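5. Teaching the processor positions

This section assumes that the arm is bolted to the bench, the Jenach controller has been updated and the fixture tray has been levelled as described in section 4. The procedure was written by Apolinar Montes for the shared workshop at Alluneck and applies to tower cases laid on their side.

5.1 Before starting

Disconnect the mains lead and wait until the board is fully discharged. Remove the side panel and lay the tower flat against the bench stop, board facing up. Tie back any cable that crosses the path of the arm.

CAUTION: The socket contacts bend under very light force. Do not jog in Z by hand with the gripper over an open socket.

5.2 Procedure

1. Load the profile BAUTISTA-2 and set the speed limit to 3 per cent.

2. Jog to the safe height, 164 mm above the bench surface, and store it as P1.

3. Move over the socket until the gripper fingers are square to the load plate. Store as P2.

4. Open the load plate fully and check that it stays up unaided.

5. Pick the processor by its edges. Grip force is set in the Jultida panel - start at the lowest value and go up one step at a time.

6. Lower to 2 mm above the contacts, check the alignment marks, then release.

7. Close the plate and lock the lever. Check the bracket screws with a hand screwdriver.

Wrist camera views:

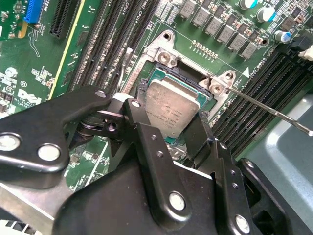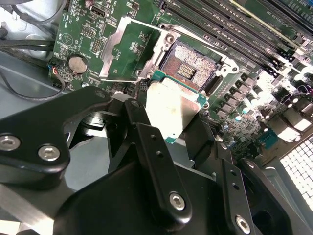

Bench camera views, tower on its side:

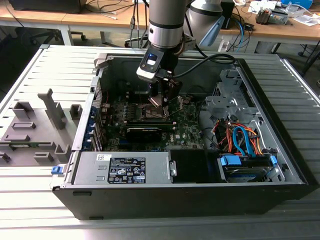
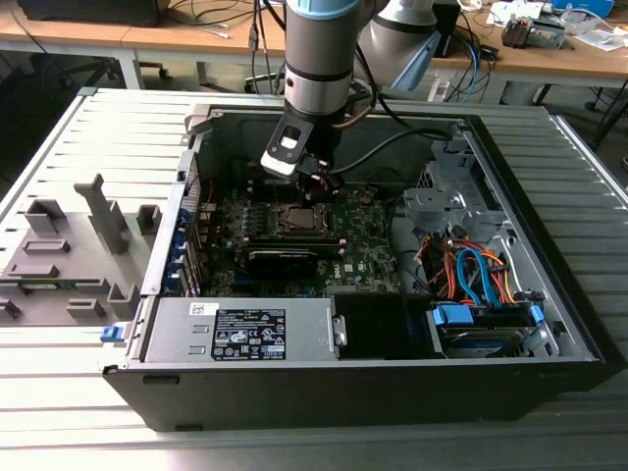 NOTE: P1 and P2 are stored relative to the bench stop. If the tower is changed for another model, delete both and repeat from step 2.

5.3 If the arm halts during lowering

Error E3 means that the force limit was reached. Do not clear it from the panel. Raise the arm in manual mode to P1, inspect the contacts under a lamp and restart from step 5. If the error returns, check the finger spacing - see section 7.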